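**Sorting small things with two bins**

I keep two gray bins side by side, long edge to long edge. Everything from the drawer goes in the front one first -- lids, packets, all of it. Then I move to the second bin only what I want to keep.

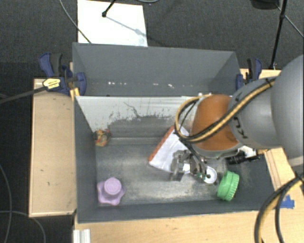

*Front bin: green lid-like piece at right, flat white item with orange edge under the gripper.*

Stand round pieces on their side, so you can find them faster. Stop after 10 minutes and continue tomorrow.

Ysaline Langlois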